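4.2 Rehearsal in simulation

Before the mobile unit goes on shift at the Brumer office building, every route is driven in a rendered copy of the floors. Night staff at Brumer used to walk these routes by hand, 642 checkpoints in a full round, doors and windows mostly. Now two of them sit with us and review the drives instead. Different work. Less walking, more judging -- and more arguing over what counts as a clear doorway.

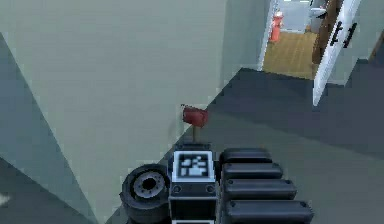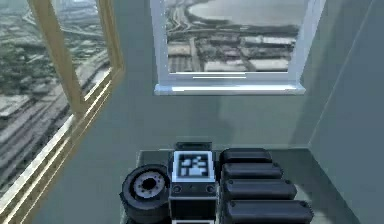 Figure 3. Simulated onboard views, marker plate and wheel at the bottom of both. First: open door and fire extinguisher. Second: windows over the city.

Staff comments from the January sessions, condensed. Doors left open were the main worry; a person just closes them, the unit only logs them. Some staff missed the rounds themselfs, since that was when they talked to the cleaners. Others liked sitting down. Pay grade did not change, which came up in almost 10 interviews and which we did not ask about. The Nustton site reported simliar concerns but had no review desk, so logs piled up unread until morning. We take this up again in 5.1 -- the desk matters more than we planned for.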